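Prasteo Motorsport to enter two Didham D2 cars in next season's Leker Endurance Cup

12 August 2018

Prasteo Motorsport is going racing with a brand-new car! The team will run two examples of the Didham D2 in the Leker Endurance Cup, with the first laps of the program planned for January at the Hourani circuit.

The D2 is a closed-cockpit sports prototype built for customer teams. Didham has given it a longer wheelbase than the outgoing D1, a stiffer carbon tub and a new rear suspension layout that lets mechanics change a damaged corner without disturbing the gearbox. Larger brake ducts and a revised front splitter are part of the package too - both came out of requests from teams racing the older car.

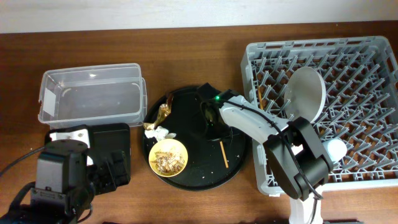

Drivers and team

Valquíria Vieira will lead the lineup in the first car. She has raced the D1 for Prasteo and knows the team's engineers well.

"I got out of the simulator grinning," said Vieira. "The front end goes where you point it, and it stays kind to the tires late in a stint. I can't wait to feel it on a real track, with traffic and dirt and everything else that comes with a long race."

Ilir Georgiev stays on as technical director and will oversee both cars. His group has already started on the spare parts list, the pit equipment and the setup sheets for the opening rounds. 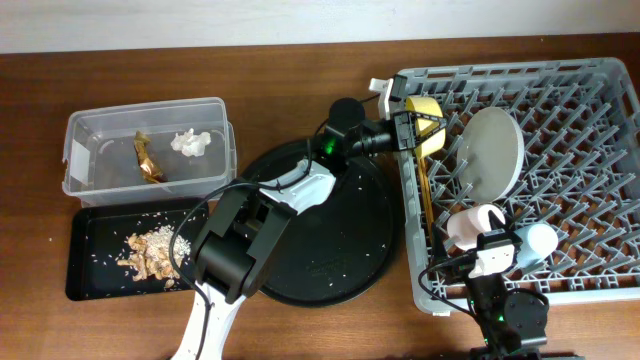 Prasteo will also bring a new paddock hospitality area to every round, open to guests and to crews from other teams. Meals will be served on real plates, and the kitchen will sort what is left over. Crumpled wrappers and wads of tissue, like the ones in the clear container, pile up fast over a race weekend, and the team wants far less of it going out with the general trash.

"We ask a lot of our people at these races, so they deserve a proper meal and a tidy place to sit," said Georgiev. "And then back to the cars, of course!"

The drivers joining Vieira and the full lineup for the second car will be announced before the Hourani test. Media wishing to attend can apply through the Prasteo press office.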